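Chapitre 2
Lire une table en bois

Passez la main sur un plateau de bois clair : le voilà, notre sujet, et quel sujet ! On y pose ses affaires toute la journée, on le regarde rarement. Ce chapitre propose de s'y arrêter pour de bon, veine après veine.

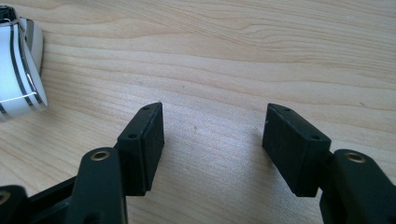

Commençons par la lumière. Une lampe placée bas, sur le côté, réveille les reliefs ; un éclairage venu du plafond les écrase. Faites les 2 essais avant de prendre la moindre note.

Vient ensuite le fil du bois, avec ses lignes serrées ou larges, droites ou ondulées.

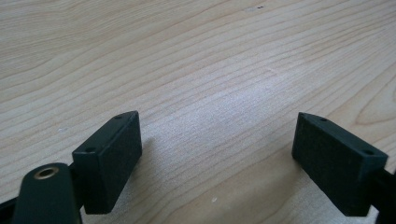
Quand les veines se courbent jusqu'à former une boucle, on parle de figure – et chaque figure est unique, un vrai bonheur pour l'observateur ! Dessinez-la au crayon, sans règle.

Reste l'usage. Une table de travail porte des objets, reçoit des gestes, encaisse des chocs.
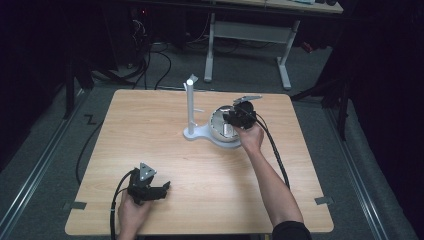

L'atelier Eklund, que nous suivrons dans les 18 exercices du chapitre, note pour chaque plateau sa teinte, son fil et l'emplacement de ce qu'on y pose. Prenez votre carnet et choisissez une table près de vous.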